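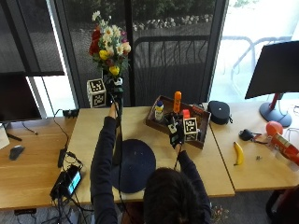 A collection session for the two-hand tabletop tasks, with one hand at the vase and the other in the sensor glove over the tray. Cube markers stand beside the vase and in the tray.

Report the sessions you threw away

Opinion
Gintarė Dambrauskienė
May 26, 2020

Most papers on learning manipulation from human demonstration contain a sentence of the form "we collected N demonstrations." The number is then used for everything that follows. It sets the horizontal axis of the scaling plot, it supports the claim of data efficiency, and it is the figure a reader carries away. My argument is that N, as normally reported, is the count after filtering, and that the filtering step deserves the same treatment as the network architecture. It should be specified, justified and reproducible. At present it is usually a clause.

I will use our own work as the case, so that the complaint does not fall on anyone else. The Lamrani set was recorded by a group of four: Ülle Lill, Jurgita Siliņa, Kęstutis Kalniņš and me. It covers reaching, grasping and moving ordinary objects on a desk. Our internal report from April gives 729 demonstrations. That is the number of recordings that survived three checks. The first check is that the hand pose track has no gap longer than our threshold. The second is that the marker poses agree between views. The third is that an annotator judged the task complete. The report states the first check with its threshold, mentions the second without one, and does not mention the third at all. I wrote that section, and I should have written it differently.

Consider what each check removes.

The pose gap check is the least controversial. A glove sensor drops samples, or a cable pulls at a connector, and the finger angles freeze while the wrist keeps moving. Such a recording has bad labels and should not be used for training without repair. But dropped samples are not spread evenly over the task. They cluster where the wrist is turned far over and the cable is under strain. In our setup that means reaches into a container from the far side and any motion that crosses the body. When we discard those recordings we also discard those motions. The policy trained on the remainder sees few of them, and the evaluation set, which passed through the same check, contains few of them as well. The loss does not show up in any table.

The marker agreement check has the same structure. Square fiducials are cheap and well understood, and I have no quarrel with them. They do need to be seen. A marker cube beside a gloved hand is hidden by that hand for part of nearly every grasp, and the pose estimate is worst at small apparent size and steep angle. A threshold on agreement between views therefore acts as a threshold on occlusion. Occlusion is high when objects are close together, when a tall bottle stands in front of a small block, or when the forearm crosses the tray. Those are the cases a reader has in mind on meeting the word "clutter" in an abstract. We used the word in ours.

The third check is the one I now consider a mistake. An annotator watched each recording and marked it complete or incomplete. Incomplete recordings were dropped. The written instruction was one line long, and it left open what to do with a demonstrator who missed, regrasped and then succeeded. Kęstutis kept those. Jurgita dropped them on the grounds that the recording showed two attempts. Both readings are reasonable. They produce different data sets, and a policy trained on the first has seen recovery while a policy trained on the second has not. We found the difference only when Ülle compared the two annotators' shares and asked why one contained longer recordings. 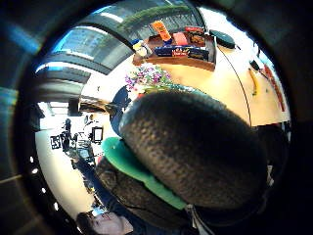
Gripper-mounted cameras make the selection problem harder to see, and they are becoming common enough that I want to treat them separately. The attraction is clear. The view travels with the tool, the demonstrator can work at any table, and the recorded image is close to what the robot will receive at deployment. A wide lens also takes in a great deal of the room, so there is usually something fixed to track even when the object fills the middle of the view. The cost is that the quality of the track now depends on the motion and the surroundings together. A large dark object held close leaves only the outer part of the image for localization, and that is where lens distortion is strongest. Windows, monitors and people contribute features of very different reliability. A recording may fail because the demonstrator moved quickly, because the background was glass, or because the object was big. One residual threshold catches all of these and labels them with a single word, usually "tracking."

A reader can do nothing with that word. If failures come from speed, then the surviving set is biased toward slow motion and the policy will be slow. If they come from object size, the policy has been trained on small objects. If they come from the room, the set is biased toward rooms with textured walls, and the claim that the method works "in the wild" needs to be restated with the walls included. These are three separate limitations with three separate remedies.

The usual defense of filtering is that bad data hurts, and that every practical system needs a quality gate. I agree with both statements. The Koller pipeline, which we use for synchronization, has such a gate and I would not turn it off. My objection is to the reporting. An unreported gate makes two kinds of comparison invalid.

The first is comparison of data efficiency between methods. Suppose one group reports a result from 100 demonstrations and another needs several times that many on a similar task. If the first group kept a small fraction of its recordings and the second kept nearly all, the comparison in demonstrator hours may run in the opposite direction. Hours are what a lab pays for. A method that requires very clean input is expensive in a way that the retained count hides, and a method that tolerates gaps gets no credit for doing so.

The second is comparison of collection devices. Glove, handheld gripper and teleoperated arm are often ranked by the success rate of the policies trained on each. The retained fraction belongs in that ranking. A device that yields excellent labels on the easy half of the motions and nothing on the other half will look better than it is, particularly if the test tasks were chosen after the data were in hand.

Beathag Moffat, who reviewed an earlier draft of this essay, raised the strongest objection I have heard. Her view is that the discard rate mostly measures the skill of the operators and the maturity of the rig, that it falls steadily over the course of a project, and that publishing it would punish groups for their first weeks of work. She is right about the trend. Ours fell too. I still think the number should be given, and the trend is a reason to give it by session and not as one total. A rate that starts high and settles tells the reader how long the rig takes to learn. A rate that stays high for one task and drops for the rest identifies the task the method cannot record. A single total hides both.

Her second objection was about space. The information I am asking for fits in one small table, with a row per task and a column per reason for removal. Thresholds go in the caption. The annotator instruction goes in the appendix word for word, including when it is one line and inadequate.

Where storage allows, I would go further and release the rejected recordings with the reason code attached. Raw sensor streams that one group cannot use are often usable by another. A better solver may recover the pose, and a method that learns from images alone may not need it. The Nitalon format already has a field for a rejection code. In 13 releases that I checked before writing this, the field was empty or constant in more than half. Pesora, which we moved to last, has no such field, and we now carry the code in the file header. This works but is awkward to query.

For the Lamrani set we are redoing the annotation with the regrasp rule written out, and the two shares have been swapped so that each annotator sees the other's material. Jurgita has already found recordings in the rejected folder that pass under either rule and seem to have been moved there by hand. We do not know when. The revised count will replace the April figure, and the old one will stay in the change log with the three checks listed beside it. I would ask anyone citing the set in the meantime to cite the version number along with the count.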